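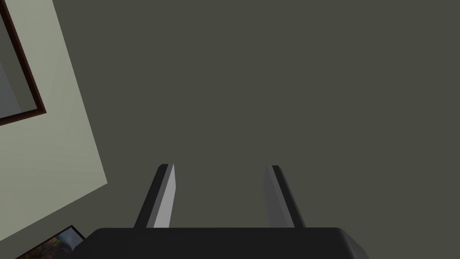
Pauline Greenwood reckons I've got the launch week all wrong, and that a game shifting 3000 boxed copies with no telly advert is nothing to sulk about. Her message came in before I'd even got the kettle on. She says look at the drop, never mind the position. Fine. Looked at the drop.

2025-12-14

So. Skeken in at nine on the indie shop list, Cunik still top, same as it has been for weeks. Telo down to fourteen. 700 copies of Telo, which for a kart game in the run up to Christmas is grim. Wanted to ring someone and moan but everyone's out.

Did the sums again on the back of the gas bill. If Skeken loses half we're at 1500 next week and probably out of the top twenty. If it holds like Apaza did in June, different story. Apaza barely moved for a month, 600 then 500 then 600 again, steady as you like. Nobody wrote about it. I did, one paragraph, got the publisher's name wrong.

Must fix that by the way. Still up.

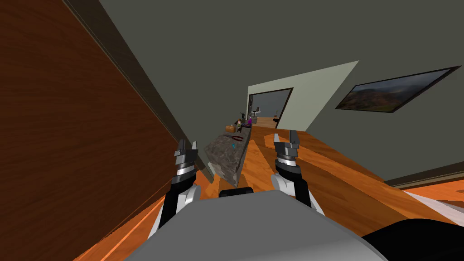

Anyway the Switch version is the bit I can't work out. Shops say they've sold through, distributor says there's a pile left. Can't both be right. Leokadia Malinowski thinks it's returns being booked twice and she's usually good on that sort of thing, so have asked her for the sheet. No sheet yet. Piece due tommorow.

Headline so far: Cunik holds on, Skeken sneaks in. Dull. Changed it, changed it back.

Played an hour of Skeken after tea, to be fair to it. The boat levels are lovely, the shop menu is horrible, lost my save at the second harbour and had to do the whole crab bit over. Music's still in my head. Would I pay full price? No. Would I in the sales, yes, like a shot.

Told Pauline she may have a point about the drop. She sent back a thumbs up and nothing else.

To do: sheet from Leokadia, Apaza correction, ask the distibutor again about the Switch stock, buy stamps.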